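I'd only been in Jummai Nwosu's spare room in Girkport five minutes before she had me sitting on the floor with a mug of tea, talking about boxes. She moves on the 14th of November, to a flat in Dridholm that's a good bit smaller, and she is packing the whole lot herself.

"I do it all on the bed," she told me. "My back won't have it any other way!"

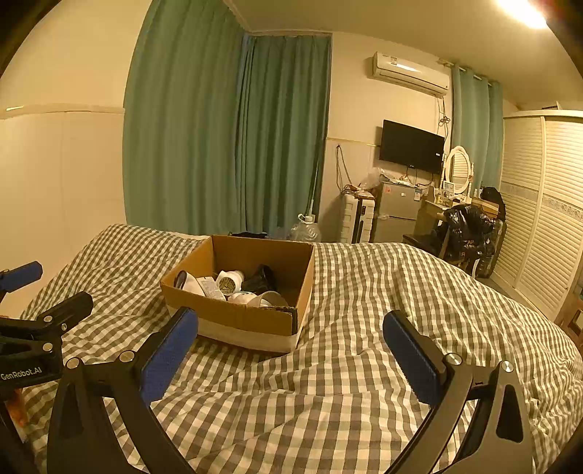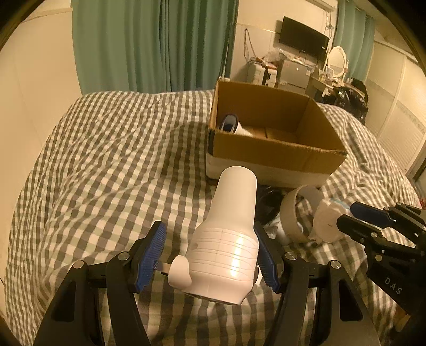
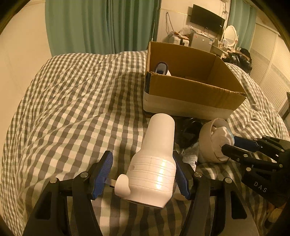 One open cardboard box on the checked bedding, and odds and ends that would never normally share a cupboard.

Then again, Sandhu reckons the bed is the worst place to pack, as a full box sinks into the duvet and you can't get your hands under it. Do it on a table, was the advice, and leave the bed for folding clothes.

Jummai laughed when I passed that on. "I haven't got a table! I sold it, for 113 pounds, and I was thrilled." She does half agree about the sinking, mind, and keeps her boxes small so she can lift them (she was quoted 567 pounds by a removal firm and decided her nephew's van would do nicely).

What about mixing things up, I asked, shoes in with the household bits? She's all for it. "Shoes are brilliant. They've got a hollow in them, haven't they? Socks go in there, or an egg cup. And a cloth stuffed in a bowl is a cloth you don't have to find room for."

She doesn't label by room either. Each box gets a number, and the numbers go in an exercise book with everything written out in biro, right down to the spare fuses. I had a flick through and it's over 260 lines long already, with the kitchen still to come.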